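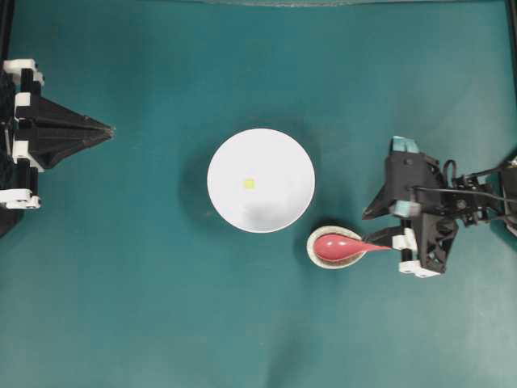 老师,淡出是不是写不出结尾的人才用的办法?上次交上来的听辨作业里,有一份最后就写了这么一句,后面还跟着一句:我爸说以前的歌都这样,唱到副歌就把音量拧小,省事。

这句话我想了一路,越想越觉得可以拿来当这一讲的开头。省事吗?有时候真省事。可是你让我现在把一首淡出的歌硬改成有头有尾的收法,我十有八九会把它改坏。所以这一讲我们不讲前奏,不讲主歌怎么铺,专门讲一首歌的最后那一小段:它怎么停,停在哪儿,停完以后耳朵里还剩什么。

第四讲讲义:一首歌怎么结束
整理:老梁 2025年9月3日

先说一下上次的遗留问题。有几位同学把“尾奏”和“最后一遍副歌”混着用,作业里出现了“尾奏唱得很用力”这样的说法。尾奏里当然可以有人唱,但我们课上用这个词的时候,指的是主要的歌词和段落都交代完以后,多出来的那一段。最后一遍副歌还算正文。正文结束了,歌还没结束,中间这块地方归尾奏管。有的歌没有这块地方,副歌最后一个字落下去,乐队跟着一刀切,完事。这也是一种结束方式,而且是很难的一种,后面讲。

我自己年轻的时候听歌是不听结尾的。那时候用的是双卡录音机,录歌的时候最怕后面带上主持人的声音,所以手指头永远搭在停止键上,听到快结束就按下去。结果我有一大堆歌,好多年里都不知道它们是怎么收的!后来买到正式的专辑,发现有一首我听了不知道多少遍的慢歌,后面居然还有一段很长的钢琴,我当时坐在床边上愣了好一会儿,觉得像是有个老朋友忽然多告诉了我一件事。从那以后我就落下个毛病,听歌一定要听到完全没声音,还要再等一等才去动机器。

你们现在听歌的环境又不一样了。很多播放软件会自动把两首歌叠在一起过渡,前一首的尾巴还没走完,后一首的头已经进来了。做这一讲的作业之前,请务必去设置里把这个功能关掉(一般叫“交叉淡化”或者“无缝衔接”之类的名字,各家叫法不同),要不然你听到的结尾是软件给你的,跟做歌的人没关系。还有“响度均衡”,也先关掉,它偶尔会把一段很轻的尾奏托起来一点。

一、淡出

好,从那位同学的问题讲起。淡出,就是音乐本身没有停,乐队还在演,音量慢慢往下走,走到听不见。唱片工业里很早就有人这么做了,最早的办法相当土,把演奏的人从收音的地方慢慢挪远,或者把收音的喇叭口慢慢关上。等到调音台上有了推子,就变成手上的功夫:录混音的时候,有个人坐在那儿,把总推子一点一点拉下来。

别小看这一拉。我有一年在 McGrath 录音室蹭过几天课,坐在后排沙发上看人家混音,那天混的是一首中速的歌,副歌反复,打算淡出。拉推子这件事来来回回做了一下午!第一遍拉得太匀,从头到尾一个速度,听着像是有人走过去把门关上了。第二遍前面慢后面快,最后一下突然没了,像停电。后来定下来的那一版,是先很不明显地下去一点,你根本注意不到,然后在某一句“啊——”的拖音上面加快,等你反应过来,歌已经到远处去了,最后再留很长很长的一点点,细得像一根线。我印象最深的是,混音的人每拉一遍都要把椅子往后推,闭着眼睛听,听完了也不说话,直接倒回去重来。

淡出的长度也有讲究。短的五六秒,长的可以到半分钟以上。短淡出容易给人“好了就到这儿吧”的感觉,长淡出会让人觉得歌还在某个地方继续,只是我们走开了。我个人偏爱长的,尤其喜欢淡出的时候里面还在发生新的事情:吉他手忽然弹了一句前面从来没有过的旋律,或者和声里多了一个声部,你刚要听清楚,音量已经不够了,只好把音响拧大去追它。这种做法我管它叫“门缝里的歌”,是我自己瞎起的名字,写作业的时候不要当术语用。

那么淡出有没有偷懒的?有。判断的办法我给一个很笨的:把淡出前的最后一遍副歌和再前面一遍副歌对着听,如果完完全全一样,连鼓的过门都一样,那多半就是复制过来拉推子了。就算是这样,我也不敢一口咬定不好听,舞曲里头这么干是天经地义的,人家还要留给打碟的人去接下一首呢。

二、冷收

冷收就是一刀切。最后一个音,大家一起,停!这个停分两种,一种是停下来以后让声音自己散,镲片还在响,吉他弦还在抖;另一种是连余音都掐掉,手捂住琴弦,捏住镲片,一点都不留。

第二种在现场特别有效果,录音里反而要小心。现场你看得见台上的人一起收手,身体会跟着一紧,底下“哇”一声。录音里没有这个画面,只有声音忽然没了,听的人第一反应可能是:耳机掉了?所以不少做录音的人会偷偷留一点房间里的混响,让耳朵有个台阶下。

我给大家在课上放的那首快歌,Clitus 乐队的,速度是每分钟154拍,结尾是冷收。请注意它停在哪一拍上。绝大多数人第一次听会觉得停在第一拍,稳稳当当的,听三遍以后就会发现它停在第四拍的后半拍,也就是说下一小节的第一拍是空的!你的脚会在那个空的地方自己踩下去。我每年放这首都看着大家的脚,每年都有人踩,踩完了自己笑起来。所以这首歌的最后一下是你替他们打的,这个设计我喜欢得不得了。

顺便说一句速度。154拍听着挺快,可是这首歌主歌部分鼓打的是半速的感觉,军鼓隔得很开,身体感受到的是77拍。到了副歌才把速度翻上来。结尾之所以有那么大的冲劲,是因为前面攒着。如果从头到尾都按快的打,收的时候耳朵早就麻了。学编曲的同学可以把这首歌的鼓谱扒下来看看,不会记谱的用格子画也行。

三、慢下来再停

古典音乐里叫渐慢,流行歌里也用,抒情歌用得尤其多。最后一句,歌手把字一个一个往后放,乐队等着他,最后一个和弦落下来,踩着踏板让它响。这种收法最稳妥,婚礼上唱、年会上唱都不会出错,听的人知道什么时候该鼓掌。

毛病也在这里:太知道了。我常跟大家讲,渐慢最怕的是预告得太早。还有两句才完呢,速度已经开始塌,听的人心里想“哦要完了”,然后还得坐着等它真的完。好的渐慢是很晚才发生的,有的只发生在最后三四个音上面。大家可以拿自己会唱的歌试试,先从倒数第二句开始放慢,唱一遍;再忍住,忍到最后四个字才放慢,再唱一遍。录下来比一比,差别大得吓人。

和弦怎么落也在这里一起说了。最后一个和弦落在主和弦上,等于回家。落在别的和弦上,就是人还在外面。小调的歌最后忽然变成大三和弦收住,老一辈的叫法是“皮卡迪三度”,听起来好像窗帘忽然拉开。这个手法用一次很美,一张专辑里用三次我就要皱眉头了。不懂和弦的同学不用慌,本课不考这个,你只要写“最后听着踏实”或者“最后听着悬着”,我就明白你的意思。

四、拖尾:最后一个音是怎么消失的 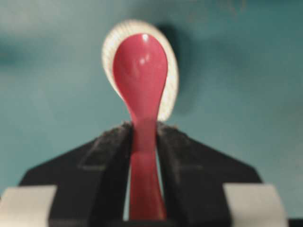

最后一个音打出来以后,它自己还有一条命。录音里管这个叫包络,我们非专业的课上就叫它音的“身材”好了:开头有多冲,中间撑多久,后面怎么没的。一记钢琴和弦、一记大镲、一声拨弦,身材都不一样。有同学问我能不能不看波形图来记,当然能,随手画个轮廓就行。比如那把竖着的红勺子,勺头在上,圆圆鼓鼓一大块,到中间收窄,接着就是一根细柄一直往下走,你把它从上往下读,就很像一记重和弦加一条长拖尾:先是满满的一团,然后收进去,后面细细的一条拉得老长。作业里画成这样我完全看得懂,只要在旁边注明时间往哪个方向走。要是画成一块砖头,我就知道你听到的是那种捂死了的冷收。

拖尾里面能听到的东西比你想象的多得多。请大家戴上耳机(别用手机外放,外放到后面什么都没有了),把音量开到平常的位置,听 Irkby 那张专辑的最后一首。这首歌全长247秒,人声在很早的地方就没有了,后面先是风琴和吉他,然后吉他撤掉,剩风琴一个人按着一个长音,按着按着,手松开,接着是房间的声音。你能听到琴凳吱了一下,有人呼了一口气,然后才是彻底的安静。

这些杂音完全可以剪掉,剪掉是一秒钟的事。留下来,意思就变了。前面的歌再怎么宏大,听到琴凳这一响,你就知道是有人坐在一间屋子里弹的。我第一次听到这里的时候,正在厨房刷锅,手上全是泡沫,就站着没动。说起来有点肉麻,可我教这门课这么些年,能让我站着不动的结尾真的不多。

也有同学去年跟我争过,觉得这种“留杂音”已经成了一种套路,谁都来吱一下,谁都来喘一口,听多了很做作。这个意见我收下了,而且我有一半同意。怎么分辨呢?我的土办法是听杂音的空间和音乐的空间是不是同一个。如果风琴听上去在一间挺大的屋子里,琴凳的声音却干巴巴地贴在你耳朵边上,那就要打个问号了。不过这也只是我的耳朵,不能当标准答案,录音的时候话筒摆得近一点远一点,都会有影响。

五、专辑的最后一首和单曲的最后一秒

前面讲的都是一首歌自己的结尾。放到一张专辑里,事情又复杂一层:这首歌的结尾后面还跟着下一首的开头。两首歌之间空多久,以前是母带工程师拿秒表和耳朵一起定的,现在很多人直接用默认的两秒,我每次听到都觉得可惜。

我举一个我自己参与过的例子。那年在 Rutumbridge 的一个小音乐节上,有一支本地乐队要出一盒现场磁带,限量做866盒,找我去帮着听曲序。磁带这个东西有 A 面和 B 面,所以一张专辑等于有两个结尾:A 面的结尾,听完了要翻面;B 面的结尾,听完了就真完了。大家一开始把最好听的慢歌放在 B 面最后,理由很简单,压轴嘛。我提了一个意见,把它挪到 A 面最后。慢歌一完,“咔哒”一声,机器停了,听的人得站起来,走过去,把磁带翻过来。这段路就成了那首歌的一部分。至于 B 面最后,放的是一首很吵的歌,冷收,台下观众的声音刚冒了个头就剪断。

改完以后效果好不好,我没法替买磁带的人说话,反正我自己那盒,A 面听的次数要多得多。(也可能是我懒得翻面。)

有的人会在最后一首后面再藏一段东西,空白很久,忽然又响起来。这在 CD 年代特别流行,听的人要么早就关掉了,要么被吓一跳。放到现在的播放软件里就很尴尬,曲目时长明晃晃写在那里,一首三分钟的歌显示十一分钟,藏不住。所以这几年的专辑里隐藏曲目少了很多,变成了“加长版收录”,意思就淡了。我还是挺怀念那种被吓一跳的,有一回半夜真的给吓得从椅子上弹起来!

还有一种做法,专辑的最后一首和第一首能接上,首尾是同一段旋律,或者最后的噪音正好就是开头的噪音。你要是开着循环播放,就掉进一个圈里出不来了。这种安排在讲故事的专辑里尤其好使,主人公绕了一圈又站在原地,听的人不用看歌词本也能感觉到。可是请注意,循环要成立,两头的音高、速度和音色都得对得上,差一点点都会有个坎。大家自己做作品集的时候如果想试,一定要真的循环起来听几遍,光在软件里看着波形对齐是不够的。

六、关于歌词的最后一个字

写词的同学应该会对这一块感兴趣,我讲得简单一点,后面有专门的一讲。

中文歌的最后一个字,开口音还是闭口音,差别很大。“啊”“家”“花”这种可以一直开着,歌手想拖多长就拖多长,声音往外走。“你”“里”“去”拖长了会挤,声音往里收,适合小声唱。还有以鼻音收尾的,“风”“中”“想”,拖的时候可以早一点把嘴合上,让它在鼻腔里嗡着,这时候如果乐队正好剩一个低音,人声和低音会黏在一起,特别好听。

有的写词人为了押韵,把一个很挤的字放在最高最长的那个音上,歌手只好咬着牙唱。碰到这种情况,要么改词,要么让乐队早一点进来把它盖住。我以前给学生排节目,就碰到一首最后一个字是“起”的,唱的孩子嗓子都直了,后来我们把那个字后面加了个“呀”,问题解决了,家长还夸这个“呀”加得有味道。

另外,最后一句要不要重复?重复一遍,是强调;重复三遍,就开始像淡出了,耳朵会以为它不打算停。很多现场版把原来淡出的歌改成重复三遍再收,道理就在这里,现场没法淡出嘛(也有乐队真的在台上越弹越轻,一直弹到观众屏住呼吸,这个难度极高,弱奏的时候速度还不能掉,我见过翻车的)。

七、课堂上没来得及放完的

当天机器出了点小毛病,线接触不良,左边声道一会儿有一会儿没有,所以拖尾那一段有些同学可能只听到一半。下次上课前我会提前半小时到,把 Irkby 那首再放一遍,想补听的早点来,坐中间的位置。

还有人问淡出和“渐弱”的区别。渐弱是人弹得越来越轻,音色会跟着变,琴槌敲得轻了,声音会变暗变软。淡出是音量变小,音色基本不变,鼓手还在使劲打呢,只是你听着远了。拿一首有鼓的歌一听就懂:淡出到最后,鼓还是那种用力打的“啪”,只不过很小声;渐弱到最后,就变成“噗”了。这两样也可以一起用,有的歌乐队先自己轻下来,后面再补一个很短的淡出扫尾,扫得好的话完全听不出接缝。

八、作业

选两首歌,一首淡出,一首不是淡出。一定要是你自己平常真的在听的歌,请不要去网上搜“经典结尾”然后抄榜单,我看得出来。

每首写一段,合起来300字左右就够了,超了我也看,就是看得慢。写清楚这几件事:结尾从几分几秒开始算(你自己定,说出你的理由);停下来以前最后一样消失的乐器或者人声是什么;听完以后踏实还是悬着。能画的画一个轮廓,画得丑没关系。

另外有一道选做。把那首淡出的歌自己想一个“不淡出”的收法,唱出来或者弹出来都行,用手机录,不用修音。去年八月的暑期班上有位同学用拍桌子加哼唱交了一份,结尾是拍着拍着忽然改成用指甲刮桌面,刮到没声,我在办公室里听了好几遍。这种我最欢迎。

截止时间看群里通知,迟交的在标题上写“迟”字就行,不用跟我解释。录音文件请写好曲名再发,上回我收到好几个都叫“新录音”,光对人就对了一个晚上。

下一讲讲过门,就是鼓手从一段走到另一段中间打的那几下。请提前准备一首你觉得“鼓很吵”的歌,带着来。

读者留言

讲义收到了。我一直以为交叉淡化是歌本来就那样做的,关掉以后重新听了常听的几张,有两张的曲间空白特别长,之前完全没感觉到,谢谢老师!

154拍那首我踩了,而且在地铁上踩的,旁边的人看了我一眼。

想补充一点,吉他弹唱的时候做渐慢,右手扫弦很容易比嘴先慢下来,听上去像是忘词了。我的办法是最后一句改成只弹低音弦,跟着字走,扫弦留到最后一个和弦再用。供大家参考。

还是不太同意“门缝里的歌”那一段,我每次碰到淡出里冒出新旋律都很生气,好不容易有好听的了又不给听。作业我就打算写这个,请老师不要扣分。

请问选做题可以两个人合录吗?我会吹口琴,同桌负责拍桌子。

版权归本课程讲义组所有,转载请注明出处 | 联系我们:课程信箱见选课页面 | 返回顶部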